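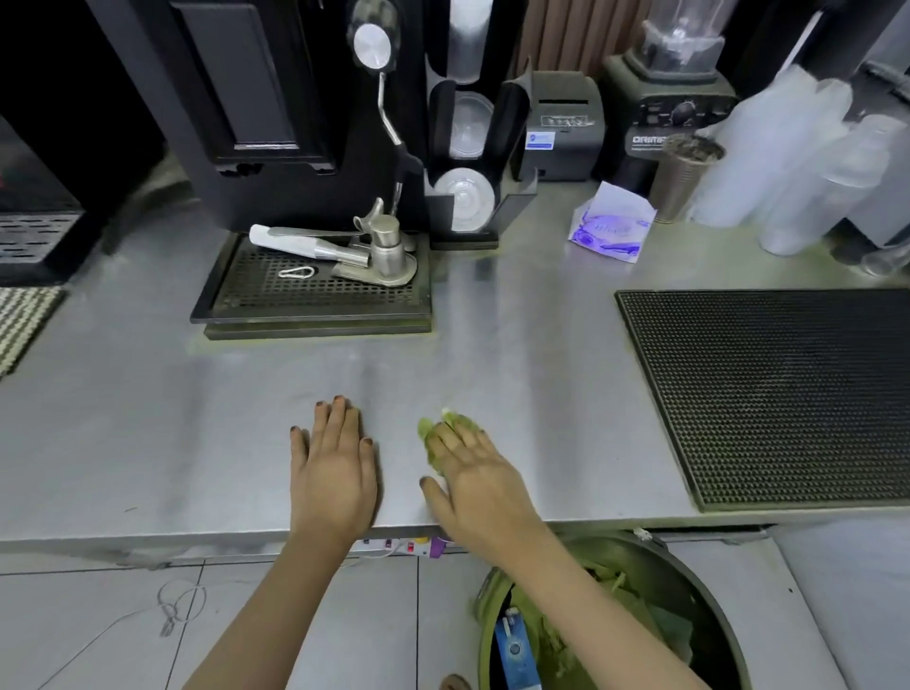 *Counter wipe-down, espresso machine end, with the floor bin at the front edge.*

**To:** bar-operations list
**From:** Gaspard Courtois, Premises and Hygiene
**Subject:** Re: Green residue on counters and use of the floor bin (ref. 1537)

Dear colleagues,

I am replying to the list as a whole, as the points raised by Perrine Le Goff concern every Zesus counter where green drinks are prepared. Her message is quoted below for those who joined the list after it was sent.

> **From:** Perrine Le Goff
> **Subject:** Green residue on counters and use of the floor bin
>
> Dear all,
>
> Following the November round of counter checks I should be grateful for a ruling on three matters.
>
> First, the present cleaning sheet says only that the counter is to be "wiped after use". At the larger sites this is read as a single wipe with a wet cloth. Where green powder has been spilt, a wet cloth turns it into a paste, which is then spread across the steel and under the rubber mat. I have seen the same mat lifted at closing time with a green outline left beneath it.
>
> Second, the sheet does not say where milk cartons should go. At some counters they are rinsed and taken to the back; at others they go into the round bin with everything else. The Budum driver has now twice left a note on our sacks.
>
> Third, staff have asked whether the items standing at the back of the counter (blender, printer, cups, lids) must be moved for every wipe or only at closing. The sheet can be read either way.
>
> I would add that the new Grunulano powder is much finer than the one we had before and travels further. Complaints about the mats began after the change.
>
> Perrine Le Goff
> Counter Standards

The three questions are taken in the order in which they were asked. The answers apply from receipt of this message and will be carried into the next issue of the cleaning sheet.

**1. Powder and residue**

Dry powder is to be removed dry. Staff should use a clean tissue or paper towel, draw the powder towards the front edge of the counter, and gather it into the paper. The paper is then folded inwards and placed in the bin. Only after this may a damp cloth be used. One tissue is seldom enough for a whole counter, and a tissue that has begun to leave green marks of its own should be changed at once.
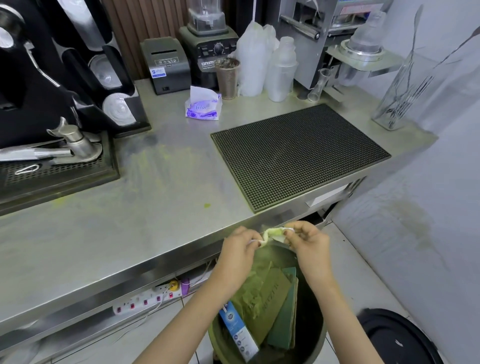

*Used tissue over the bin; powder still to be collected from the steel in front of the espresso machine.*

Particular attention should be given to the area in front of the espresso machine, where powder is easily missed once it has settled thinly. The edges of the black rubber mat are the other place to look. The raised dots hold powder very well, and a mat which looks clean from a standing position may not be so when viewed from the side. Mats should be lifted with both hands, carried level to the sink and rinsed from the back. They should not be shaken over the counter or over the floor.

Small wet drops near the front edge should be blotted before the steel is wiped. Wiping them directly leaves a long streak, which has to be cleaned a second time.

Where the residue has dried on, 100 ml of the Van Hecke surface cleaner, diluted as stated on its label, is sufficient for one counter. It should be left for seven minutes before wiping. Hot water alone has been tried at two sites and is not recommended. The cleaner must not be sprayed towards the receipt printer or the base of the blender — apply it to the cloth instead.

**2. Cartons and the floor bin**

The round green bin is for tissues, paper towels and wet waste from the counter. Milk cartons are not to be placed in it. They should be emptied, rinsed, flattened and taken to the carton crate at the back. The same applies to folded cardboard, which takes up a good deal of room and causes the bin to fill well before the sack has reached any useful weight.

I am aware that during a busy period the bin at the front of the counter is simply the nearest thing to hand. Sites which cannot manage the walk to the back may keep a second, smaller container beneath the counter for cartons only, provided it does not stand in the way of the person working. Please inform me before buying one, as we hold 70 of them in store.

The bin lid should be kept with the bin. While the bin is in use the lid may be taken off, but it should then be hung or stood in a fixed place and not laid on the floor, where it is both stepped on and dirtied. Cables below the counter should likewise be gathered up and kept clear of the tiles before the floor is mopped. Any power strip fixed under the counter edge is to be wiped with a dry cloth only.

**3. Items at the back of the counter**

These need not be moved for each wipe. The following arrangement has been agreed with Perrine:

- During service, wipe the open steel and the mat area only. Loose items lying on the counter, such as packets of tissues and paper bags, are to be lifted and not wiped around.
- At the change of shift, move the metal cups, the shakers and the measuring cylinder, and wipe where they stood.
- At closing, move everything which can be moved by one person without strain, including the blender jar, the printer and the stacks of cups. The base of the blender (the Grimac, where fitted) is to be switched off and unplugged first. The cup sealer stays where it is.

Clear cups should remain in their plastic sleeves until they are needed. Powder on an open cup is not visible against the light, and a customer will find it before we do.

The drip tray of the espresso machine is covered by its own sheet and is not affected by the above. I would ask only that tampers, handles and cloths be taken off it before the counter is wiped, so that nothing falls when the cloth passes.

On the question of the Grunulano powder itself, I have no authority to change the supply and have passed Perrine's remark to the buying office. In the meantime the tin should be opened over the mat and closed again between drinks.

Site leads are asked to confirm to this list that the message has been read by all counter staff, quoting reference 1537. Questions about the carton containers should come to me directly; those about the checks should go to Perrine.

Yours faithfully,

Gaspard Courtois
Premises and Hygiene, Zesus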